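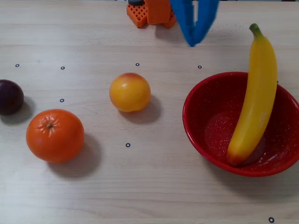
Plum, red bowl and the blue claw on the wood table.

April, 7:40 am, Surnar

Coffee in hand, writing up yesterday before I forget it all. The media sorting for the waterfowl pages is moving again (finally!). The import from the old server had stalled on record 1734, and I spent most of the morning poking at it. The culprit was a photographer credit with a line break in the middle of the name. I fixed that one by hand, told the script to strip line breaks from credits, and it ran straight to the end.

So now we have 2000 media records in the new table and every one has a license field with something in it. "Something" is the best I can say for it. A lot of the older uploads just have "ok to use" typed in, which could mean anything. I've parked those in a list called ask-first and they stay off the public pages until we hear back from whoever sent them in. There are 68. I wrote to the first few after lunch and tried to keep the email short and friendly, because the long legal one we used last year scared people off.

Killian Gautier went through the duck recordings in the afternoon and is grumpy about the whistling ducks, with good reason. Three files are labeled as wandering whistling duck and he's sure at least one of them is plumed. He played them for me side by side and I could hear it after the second go, the call is higher and kind of wheezier. Moved that one to the genus page for now, with a note. The other two I left alone. I'd like a second pair of ears on them before anybody renames anything.

Also merged the duplicate teal pages! Two people had started the same page a year apart, one with a lovely paragraph on molt and one with all the references. Kept both bits, redirected the older address, and checked that the links from the family page still land in the right spot. They do, except for the one from the Dhillon checklist, which points at a page number we don't use anymore. Have to write to them.

To do:
Thumbnails for the geese, first 1000 only, then look at disk space
Ask Killian for the recording dates, they're blank on the whole Pristel batch
Credit line under the map is still too small to read
Back up the license table BEFORE touching the ask-first list again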